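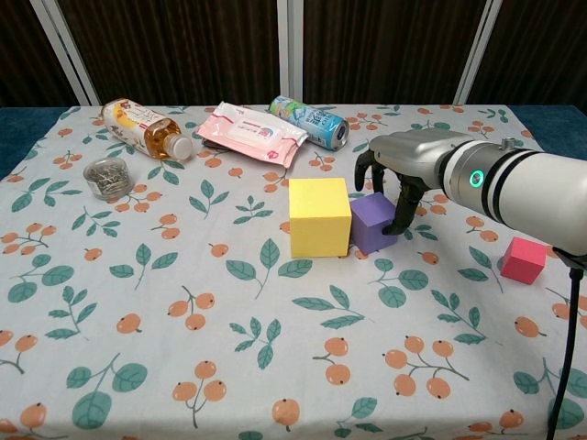
Gunārs Stankevičius schrieb zur ersten Fassung dieser Seite, eine Stofftischdecke gehöre auf den Esstisch und habe auf einem Tisch, an dem gebastelt, sortiert und getrunken wird, nichts verloren. Dort solle man gleich Wachstuch nehmen. Für reine Werktische stimmt das. Wo derselbe Tisch abends wieder gedeckt wird, bleibt die Stoffdecke meist liegen, und dann kommt es auf Unterlage, Sitz und Reihenfolge beim Abräumen an.

Unterlage

Zwischen Tischplatte und Decke gehört eine rutschhemmende Zwischenlage. Molton ist ausreichend, beschichteter Molton (bei uns Wendier, mittlere Stärke) hält zusätzlich Flüssigkeit von der Platte fern. Die Zwischenlage wird so zugeschnitten, dass sie an allen Seiten bündig mit der Tischkante abschließt. Steht sie über, zeichnet sich die Kante unter hellem Stoff ab. Nach dem Zuschnitt einmal waschen und erneut anlegen, Baumwollmolton läuft ein.

Überhang

Auf Arbeitstischen genügen neun Zentimeter. Längere Seiten verfangen sich an Stuhllehnen und Schubladengriffen und ziehen beim Aufstehen alles mit, was auf dem Tisch steht. Wer eine zu große Decke nicht kürzen will, schlägt den Stoff an der Wandseite ein und lässt ihn vorn knapp. Tischdeckenklammern sitzen besser an den Längsseiten als an den Ecken.

Flaschen und Dosen

Geöffnete Getränke stehen. Volle, verschlossene PET-Flaschen dürfen liegen, der Schraubverschluss sollte dann vorher nachgezogen werden. Bei angebrochenen Flaschen ist die Dichtung nicht mehr zuverlässig, vor allem wenn der Verschluss einmal schräg aufgesetzt war. Getränkedosen nach dem Leeren ausspülen und über Kopf abtropfen lassen. Ein Rest von wenigen Tropfen reicht für einen Ring im Gewebe, der bei zuckerhaltigen Getränken erst nach Stunden sichtbar wird.

Tee und Kaffee: sofort mit einem trockenen, weißen Tuch abtupfen, von außen nach innen. Danach 100 ml lauwarmes Wasser mit einem Spritzer Gallseife auftragen, fünf Minuten einwirken lassen, mit klarem Wasser nachtupfen. Nicht reiben. Bei bedruckten Decken vorher an der Saumrückseite prüfen, ob der Druck Farbe abgibt.

Feuchttücher

Für Hände und glatte Flächen gut, für Stoff nur bedingt. Viele Tücher enthalten pflegende Zusätze, die auf Baumwolle einen matten Hof hinterlassen. Er geht in der normalen Wäsche heraus, stört aber bis dahin. Packungen flach lagern, mit der Entnahmeöffnung nach oben, Klebelasche vollständig andrücken. Ist die Klebefläche verstaubt, hilft ein Streifen Paketband über der Lasche. Ausgetrocknete Tücher nicht nachfeuchten, die Konservierung ist auf die ursprüngliche Menge Flüssigkeit abgestimmt. Sie taugen noch als Staubtuch für Fensterrahmen.

Büroklammern, Stecknadeln, Kleinteile

Durchsichtige Dosen mit festem Deckel verwenden. Der Inhalt ist ohne Öffnen erkennbar, und Metall bleibt trocken. Auf einer feuchten Decke bilden Klammern innerhalb einer Nacht Rostpunkte. Rostpunkte mit Zitronensäurelösung behandeln, anschließend gründlich spülen. Keine Chlorbleiche, sie fixiert den Rost.

Für Stecknadeln einen Magneten in den Deckel kleben. Vor dem Abnehmen der Decke mit einem zweiten Magneten flach über den Stoff fahren, auch über den Überhang. Großpackungen (Keveo liefert 4.000 Klammern im Karton) im Schrank lassen und nur die kleine Dose nachfüllen.

Schaumstoffwürfel

Bauklötze und Würfel aus Schaumstoff sind leicht und schonen den Tisch, nehmen aber Flüssigkeit auf, sofern sie offenporig sind. Offenporige Stücke in lauwarmem Wasser mit wenig Feinwaschmittel drücken, nicht wringen. Zum Trocknen auf ein Gitter stellen und nach einigen Stunden wenden. Geschlossenzelliges Material wird nur abgewischt. Kräftig gefärbte Stücke nicht feucht auf hellem Stoff ablegen, bis die Farbechtheit geprüft ist. Lagerung lichtgeschützt und ohne Gewicht obenauf, Druckstellen bilden sich bei älterem Schaum nicht mehr vollständig zurück.

Abräumen

1. Offene Getränke und leere Dosen.
2. Kleinteile, Deckel prüfen.
3. Feuchttücher und alles Flache. Darunter nachsehen, flache Gegenstände verschwinden gern unter Packungen.
4. Große, leichte Teile.
5. Decke von den Schmalseiten zur Mitte einschlagen, über der Badewanne oder im Freien ausschütteln.

Waschen

Bedruckte Baumwolle auf links, Temperatur nach Etikett, Trommel höchstens zu zwei Dritteln füllen. Noch feucht in Form ziehen und über die volle Breite aufhängen – mittig geknickte Decken behalten die Falte bis zum nächsten Bügeln. Gebügelt wird von links, Motive mit dichtem Farbauftrag zuletzt.

Zuletzt aktualisiert: September

Kommentare

Heidrun K.
Zitronensäure hat bei mir funktioniert, allerdings erst beim zweiten Durchgang. Wie stark setzt ihr die Lösung an?

Redaktion
Ein Teelöffel Pulver auf ein Glas kaltes Wasser. Bei farbigem Druck die Hälfte.

bastelkeller
Zum Molton: den unbeschichteten kann man heiß waschen, den beschichteten laut Etikett nicht. Bei mir hat sich die Beschichtung im Trockner gelöst.

M. Torwegge
Magnet im Deckel ist gut, aber nicht neben die EC-Karte legen.

Gunārs Stankevičius
Bleibe beim Wachstuch. Der Hinweis mit dem Einschlagen an der Wandseite ist aber brauchbar, das geht dort auch.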